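Tallos artificiales y jarrones Provport — ficha de artículo

Referencia: Provport 143
Fabricante: Cistetti
Distribución: Tirkivent
Ficha revisada: 2024-01-23

Descripción
Surtido de flor artificial de tallo largo para arreglos de mesa, combinable con los jarrones de la misma serie. Los tallos se suministran sueltos. Cada variedad tiene hoja y textura propias, por lo que conviene comprobar el follaje antes de formar el ramo, sobre todo si se usa vidrio transparente.

Tallos y follaje
La rosa lleva tallo verde vivo con espinas pequeñas y hoja dentada de color verde oscuro brillante, con brotes finos en tono rojo rosado. Otras variedades tienen tallo más grueso y rugoso, verde lima, con hojas redondeadas gris verdoso dispuestas por pares, o bien hoja estrecha de dentado profundo.
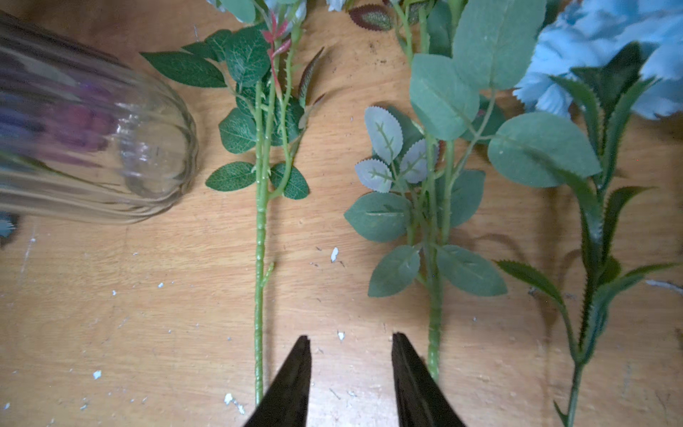

Tres tallos sobre mesa de madera: diferencias de hoja y superficie.

Jarrones
La serie incluye tres modelos:
Cilíndrico, azul cielo mate, algo más ancho hacia la base.
Vidrio acanalado con degradado, de violeta en la parte inferior a gris azulado claro hacia la boca.
Vidrio acanalado transparente, con anillo corto en el cuello.

Los dos modelos de vidrio dejan ver el tallo. El azul mate lo oculta y admite tallos recortados o de distinto grosor. 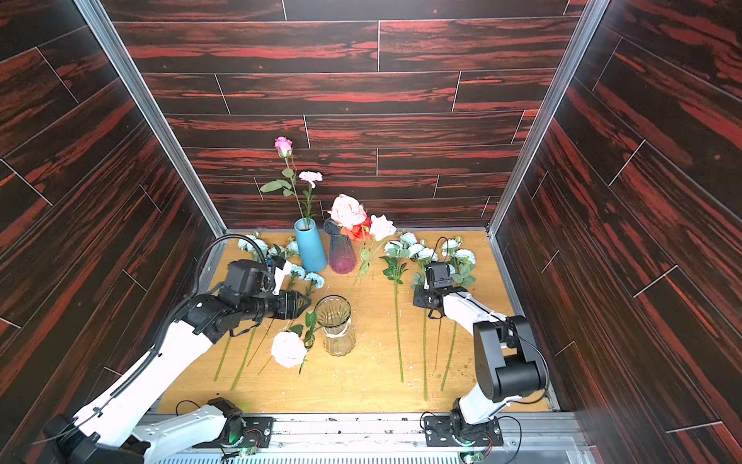
Rosas y clavel en tonos rosados, con los tres jarrones de la serie.

Montaje
Separar los tallos y abrir las hojas a mano, de abajo arriba. Colocar primero la flor más alta — normalmente el capullo — y completar con las cabezas grandes a menor altura. Para acortar un tallo, usar alicate de corte; la tijera doméstica deforma el alma de alambre.

Mantenimiento
Retirar el polvo con pincel seco. El vidrio se lava a mano, con agua a un máximo de 30 grados. No exponer las flores al sol directo en agosto.

Suministro
Caja de 8 tallos surtidos. Jarrones por unidad, con embalaje individual. Plazo de entrega: 2 semanas.

Consultas técnicas: Farhad Rostami
Pedidos y reposiciones: Kamran Ghorbani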